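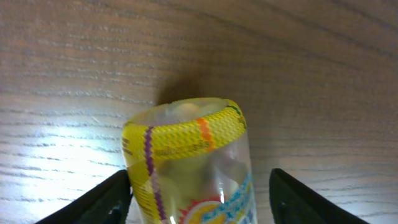
Clear container with the yellow band, fingers open on both sides.

June 24, 2020 -- Tallgate bench, Sinder cell

46 picks logged on clear containers, 3 drops. The Ververidis people will call that a good number. I'd like to know who they think picks up the three. At the moment it is whoever is on the packing side, and they have to stop the cell first, walk around, clear it and restart. None of that is in the cycle time on the slide.

Glare on the left half of the table is bad again. Clear plastic on pale wood is the hard case and it's also most of what Garkomell sends us, so I won't agree to test on opaque stock only.

Talked with packing at lunch. They were told the cell takes over the lifting. What they have now is 40 minutes of standing watch, then a rush. Two of them would sooner have the old table back. Wrists hurt less, they admit that. Feet hurt more.

To do:
-- cover the lamp, rerun the same set
-- log restarts by hand, 5 shifts minimum
-- ask who signs off on staffing for August before anyone quotes my drop rate

Grip force left where it was. Didn't touch the finger pads.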